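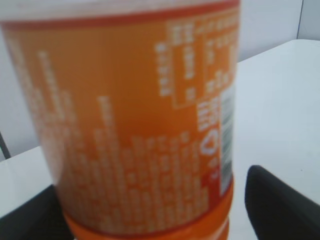 The police department in Trurstead logged 1,866 reports of packages stolen off porches two years ago, and last year it logged 1,854. The department's newsletter called this a downward trend. I bought a Rukik. It's a steel parcel locker made by Wunderlich that bolts to your porch and is supposed to stand between your deliveries and the kind of person who follows a delivery van on a bicycle. My own losses have been hard to get upset about in front of an officer. I've had a shower curtain taken, and one half of a pair of bookends (they shipped separately), and a big orange plastic bottle with white print all over it and a thin red-orange stripe running around near the top, an item you could spot from across a parking lot and which I can't imagine anyone fencing. I filed a report for that one. The form asked for distinguishing features and for once I had plenty.

Print this article | E-mail this article

The locker comes in one carton, which was left on my porch in full view of the street for most of an afternoon, with a drawing of a locker and the word SECURITY on the side. Nobody took it. I put this down to the weight.

Assembly is mostly a matter of bolts. There are four for the floor and a bag of smaller ones for the lid, and the instructions cover both on a folded sheet whose diagrams seem to have been drawn by someone who'd had a locker described to him over the phone. Set aside an evening. If your porch is concrete you'll want a hammer drill, which isn't included, and anchors, which are included and which I replaced after the first one spun in its hole like a revolving door. Wood porches are easier, though you should find a joist. A thief with a pry bar will appreciate it if you don't.

The way it works is simple enough. A driver lifts the lid, drops the package onto a tray, and closes it, and the tray tips the package into the lower compartment. The lower compartment opens with a code or with the Foro app. A shoebox goes through fine. So does anything in a padded envelope. Long flat things don't, and neither does anything you ordered because it was large. One driver solved this by leaving a carton balanced on the closed lid, where it was easier to see from the sidewalk than it would have been on the mat.

I'll say this for the steel: it's good. I went at the door with a screwdriver, then with a bigger screwdriver, and got a scratch and a sore wrist. The hinges are on the inside. The lock has a solid click to it, and after 25 wrong codes (I had the patience to find out) it shuts down and sulks for an hour. That seems generous to burglars, but a four-digit code has a lot of wrong answers in it, and my neighbors were starting to watch.
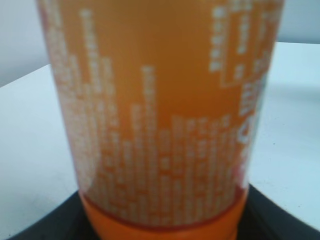

The Foro app is where the money was saved. It wants an account, then it wants your location, then it wants to know if you'd like a weekly safety digest. I said yes out of curiosity. The digest is a map of crimes near you, and mine showed a burglary in the middle of the reservoir. When a package arrives, the app sends an alert, usually the same day. It also sends one when the wind gets under the lid, so through most of March I was told of deliveries at three in the morning by a courier named Unknown. You can turn the alerts down from "All" to "Important," and after that I got none at all, including for packages.

Use the keypad and skip the app. The keypad takes 2 AA batteries and mine are still going. There's a backup key as well, and you should decide where to keep it before you need it. I kept mine in the locker for a day and a half.

As for whether it has cut down on crime, I can only speak for my own porch. Nothing has been stolen since the locker went in. One evening someone did come up the steps, lift the lid, look at the tray, let it drop and go back down, and according to the doorbell camera he was there for less time than I'd spent on the first anchor. He took the doormat. I've filed a report, which I suppose goes into next year's number.

Things I'd change: a taller opening, a rubber edge on the lid so it doesn't bang, and a brighter light on the keypad for those of us who get home after dark with our hands full. A line on the front in large letters telling drivers to lift and drop would help too. I've made my own with a paint marker, and about half of them read it.

It's expensive for a mailbox and cheap for a safe. If you get small packages often and you own a hammer drill, buy it. If you rent, ask first about the holes. And if the carton is coming to your own address, try to be home that afternoon.

Print this article | E-mail this article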